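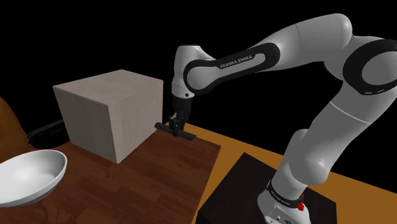 Residence Diary, Haddadin House Reading Room
November, evening entry

The reading room opened at the usual hour and remained open until the evening bell. Attendance was steady through the morning and fell off after lunch, when the rain set in. The Registrar was absent on leave, and the duties of the desk passed to the undersigned.

The principal business of the day was the transfer of the parish letters from the lower store to the second-floor cabinets. The collection consists of 228 letters, most of them addressed to the mill office at Tivolo and written by tenants on the subject of rents, fences and drainage. Each was placed in a new folder and entered in the register by date of receipt. Where the date is missing, the letter has been filed under the name of the sender until a better place can be found for it.

It is recorded with regret that 63 of the letters show damage at the folds. They have been set apart in the gray boxes and are not to be issued to readers. Gayan Mondal inspected the first of these boxes before noon and recommended that no tape be used under any circumstances. The older repairs, made with brown gummed paper, are to be left alone for the present.

A question arose concerning the order of the drainage letters. The previous list follows the farms from north to south, an arrangement that suits the local reader but is of little use to anyone who does not know the valley. The undersigned proposed at the afternoon meeting that the list be made again by year, with the farms given in an index at the back. 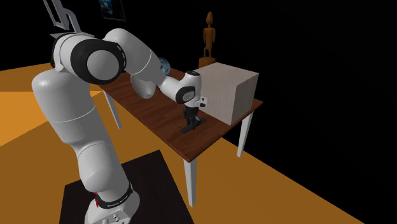
Celina Szulc objected that the farm order was the work of the original clerk and ought to stand, and that a list by year could be printed as a supplement for those who wanted one. The point was discussed for longer than the agenda allowed. It was agreed that both lists would be kept, and that the supplement would be drafted before the winter closing.

Two requests for copies were received by mail and have been answered. The reader's ticket of Sawsan Hattar was renewed. The window latch on the stair landing is still loose and has been reported again.

The room was locked at 8 p.m. The key to the gray boxes is in the desk, left-hand drawer.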